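# Bench tips: planning and perception software for desk tidying

Notes kept by Jaqueline Espinoza for the Vesetdale workshop. Last revised 2022-11-03.

**Name frames once.** Keep every coordinate frame in a single file and have the planner, the viewer and the logger all read from it. In May we lost two days to a desk frame defined twice with opposite signs.

**Plan with the pads on.** The collision model should include the foam, uncompressed. A planner that only knows the bare fingers will pass paths that scrape.

**Treat cables as no-go volumes.** Do not try to model a cable as a line. Fit a box round the whole loop, grow it by 16 mm and plan round it. Mester does this by default; in Orozco it is a setting under *obstacles*, off until you switch it on.

**Dark objects on pale desks.** Auto-exposure settles on the desk and the object goes flat. Lock exposure on the object, then check the depth map for holes before blaming the segmenter. Glossy patches under ceiling lights leave the same kind of hole, so turn off the lamp nearest the desk and compare.

**Long objects need a yaw check.** The box fitter will happily return a keyboard turned end for end. Compare the spacing of the key rows at both long edges - the gap below the function row settles it.

**Two arms, one clock.** Stamp both streams on the same machine. An offset of 37 ms is enough to make a clean handover look like a collision in replay.

**Log size.** Cap each log at 2,000 frames and start a new file. The Weltance viewer slows badly on anything longer. Our longest clean run so far is 1,772 frames, so the cap seldom bites.

**Replay before you retune.** Run the last failed log through the planner with no changes. If it passes, the fault lies in timing and the gains should be left alone.

**Keep old settings.** Copy the config into the log folder at the start of every run - the copy must be read-only. 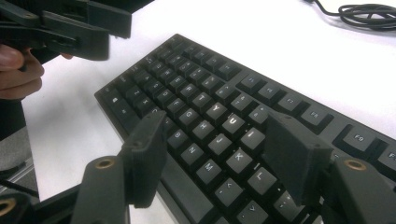
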